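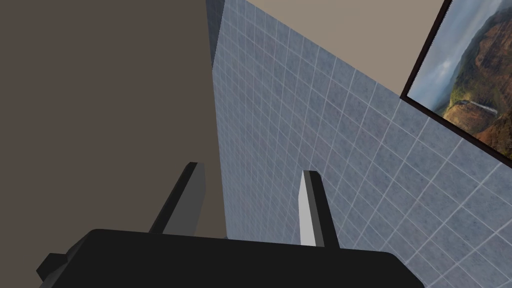
Somebody who signs as Flilden left a comment under my last post asking why a robotics club would spend a whole term in simulation when the point of joining is to touch a robot. I have been asked the same thing by two parents and by my own flatmate, so I will answer it properly.

The short version is that we have one arm and a lot of people who want to use it. When the club started in February the plan was to book the arm in slots. You got your slot, you spent most of it finding out that your code had a typing mistake in it, and then you handed over to the next person. In the simulator everyone can make the typing mistake at home.

The longer version has to do with the competition. The Cestau task is a pick and place job with a camera fixed close to the gripper, and the first round is judged entirely in simulation. Each entry gets 1000 attempts with the object and the room changed between them. The walls, the floor and the furniture can all come out differently, and the gripper can start at an odd tilt. If your program has only learned what one bench looks like from one angle, it falls apart quickly. Ours did. Our first full run scored 245, and most of those were the easy starts where the arm hardly had to turn.

We went back through the failures and sorted them by hand, which took an evening and a lot of toast. The biggest group had nothing to do with gripping. The arm was losing track of which way was down whenever a wall filled a good part of the view. It would treat the wall as a table, move towards it and stop when the time ran out. We had never tested for that, as our practice rooms were all set up square and level.

So the last few weeks have gone on awkward starts. We wrote a small script, called Cirna after a name one of the first years came up with and would not explain, that begins each attempt with the fingers open and the wrist turned to a random angle. The program then has to level itself before it looks for anything. It is dull work. You change one number, start a batch, wait, and read a log file. I would say that to anyone thinking of joining, along with the fact that the waiting is when most of the talking gets done.

On the newest batch the levelling step worked in 93 per cent of starts. Picking up the object afterwards is still poor, especially small things near a corner, and I don't yet know if that is our grasp code or the way we set the friction. The Fleury team wrote up a similar problem last year and blamed the friction. I want to check before I copy their fix.

As for Flilden's other point, that a simulator lets you get away with things – yes, it does. Ours never has a loose cable or a sticky joint. We will move back to the real arm once the first round entry is in, and I expect the first session to go badly. The booking sheet is already on the club page. Slots are an hour each this time, and please run your code at home before you come.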